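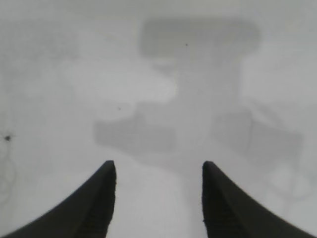

# Small Woven Baskets: Questions We Keep Getting

Compiled by Dede Kyei and Elmarie Mokoena for the Odoi household swap. Last changed 21 October 2019.

### Do I need a basket for this?

Probably not. Most people who write to us about baskets have a messy counter and would like a container to fix it. A basket gives the mess a border. If you own three peaches and a loaf of bread, a plate will do. If you already have a basket and want to know what to put in it, read on.

### What is a shallow oval basket good for?

Bread at the table, mostly. Rolls, sliced loaf, flatbread folded over. It also works for a single layer of fruit, napkins, or the small stuff that lands by the front door. It is a poor choice for anything you want to stack. People say theirs holds a week of fruit for a family, and I'd like to see the bottom layer of that on day four.

### The listing says "rattan." Is it?

Maybe. "Rattan," "rattan style," "rattan look" and "natural weave" get used very loosely in listings, and the last two can mean plastic. We've stopped repeating the word in swap listings unless the owner knows for sure.

Photos won't settle it. Yellow and orange strands could be dyed cane or they could be plastic strip, and a good many baskets in those colors could pass for either from a few feet away. Pick it up if you can. Look at a cut end where a strand has been tucked in. Cane usually shows fibers there, and molded or extruded strip usually has a clean, even edge. Weight and smell are less useful than people claim.

Please don't do the burn test you read about somewhere. Amerley Quansah tried it on a Ralleo basket and all she learned was that she now had a basket with a burn on it.

### Are the loops around the rim just decoration?

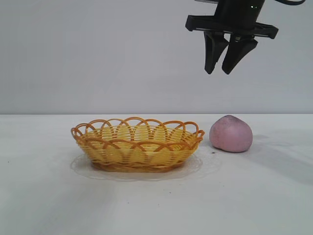

For the most part, yes. A scalloped rim gives the edge a little extra height, which helps keep a roll from sliding off, but a plain rim would do nearly the same job and be easier to wipe. Sellers like to call loops "reinforced." I haven't seen one explain what is being reinforced.

The drawback is crumbs. They collect where the loops cross, and you'll be in there with an old toothbrush. Don't carry a full basket by the loops, either. Put a hand under it.

### Can I put fruit straight in, with no liner?

Firm fruit, sure. Peaches are another matter. The ribs in a woven basket press into soft skin, and a ripe peach will bruise along the line of the weave. Use a folded dish towel. The fitted liners sold for this (Pliren makes a set of 2) are fine, though we can't tell what they do that a dish towel doesn't.

### What about fake fruit?

We get asked this more than you'd think, usually by someone staging an apartment or setting up a play kitchen. A pink peach shape in or next to a yellow and orange basket looks cheerful enough. It will also get dusty, and visitors will squeeze it.

If small children are around, check the size and look for stems or leaves that pull off. "Realistic" on the package tells you nothing about that. Gisela Eichhorn would like it noted that she prefers real fruit because you can eat it.

### How do I wash one?

If you're sure it's plastic: lukewarm water, dish soap, soft brush, dry upside down. Skip the dishwasher unless the label says otherwise, and be a bit suspicious even then. Heat can warp thin strips.

If it's cane, or you don't know: damp cloth only, then air dry. Treat a mystery basket as cane.

### Will sunlight fade it?

Bright colors tend to fade in a window, whatever they're made of. We were told the Dedholm baskets were "fade proof." The one Yaa Kpodo left on her sill in January is now two different yellows, depending on which side you look at.

### Is a $40 basket better than a thrift store one?

It can be. Turn both over. Check that the base sits flat, that the side bands are tight with no strand working loose, and that the rim doesn't shift when you press on it. If the cheap one passes, buy the cheap one. Price mostly tells you where it was sold.

### One strand has come loose. Is it finished?

No. Tuck the end back under the nearest rib with a blunt needle. A dot of clear glue will hold it, but let it dry fully before any food goes near it. If several strands have gone in the same spot, retire it from bread duty and keep clothespins in it.

### Do you take baskets at the swap?

Yes, if they're clean and sit flat. Leave out the liner unless it's washed, and write "material unknown" on the tag if you don't know.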